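Liltwood stamp set – images missing from my February card kit download
Status: solved

Hi Gonzalo, and thank you so much for writing in with such a lovely, detailed note about your card class!

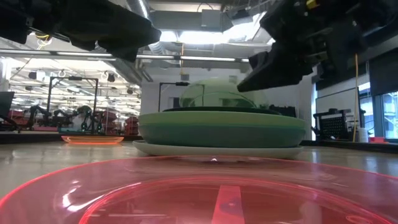

I'm sorry the Liltwood kit gave you trouble. I opened the same download this morning and the sentiment sheet came up blank for me too, so it was the file and had nothing to do with your printer. We've put up a fresh copy, and it's waiting under My Orders now.

Please delete the old folder first, then download again and print at 100 percent on your heaviest white cardstock – the fold lines drift if "fit to page" is checked.

Update, 4:31 pm: Gonzalo Palacios wrote back that all 5 sheets printed fine and he's already cutting envelopes. Hooray! Closing this one, but do holler if the liners give you any fuss.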